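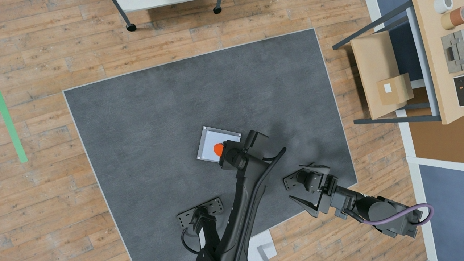 Should a small town library charge fines for overdue books? Only on items another reader has reserved, and never on anything borrowed by a child.

The case for fines rests on two claims: that they bring books back on time, and that they help pay for the service. Both can be checked against a branch's own records, and in most places neither has been checked in years. The daily charge was set by one librarian, raised by the next, and then left in the computer system as a default.

Take the money first. Barwood branch collected $3750 in fines last year. Against that figure the branch has to set the staff time spent taking payment, printing notices, arguing at the desk and waiving charges for regulars who argue well. Golnar Tehrani, who ran circulation there, logged 410 hours of this work over the same period. Even at the lowest pay grade in the building, those hours cost more than the fines brought in. The budget shows the income on one line and buries the cost in salaries, so the fines look like a gain every year.

The second claim is harder to settle. A charge of 10 cents a day is small enough that a reader with money treats it as rent. A reader without money treats it as a reason to stay away once the total reaches the blocking limit. The same charge therefore does very little to the first borrower and a great deal to the second. A penalty with that pattern is badly designed, whatever one thinks of penalties in general.

Tresthorpe dropped its fines in March and kept replacement bills. A book 26 days overdue is marked lost and the borrower is billed for it; the bill is canceled when the book comes back. Of the first 82 books marked lost under the new rule, most were returned within the month after the bill went out. I would not build a theory on 82 books. Still, the result fits what desk staff have long said, which is that people respond to a clear letter about a whole book and ignore a slow drip of dimes.

There is one sound argument on the other side, and Ghazal Amini has made it well in the county newsletter. A late book costs the library almost nothing if it would have sat on the shelf. It costs the next reader a good deal if that reader is waiting for it. Removing all charges treats those two cases as equal. Her answer is to keep the fine across the board. Mine is to keep it where the harm is — on reserved items, after a notice telling the borrower that someone is in line.

This takes a change in the software. The Vastonent system used across the county can set charges by reservation status, and the Rutherford branch has had the setting switched on since August with no extra license cost. The remaining work is a revised notice and a one-page policy.

Old debts are a separate matter and should be cleared in a single step. Blocked cards held by children should be reopened first, without asking the family to come in and request it.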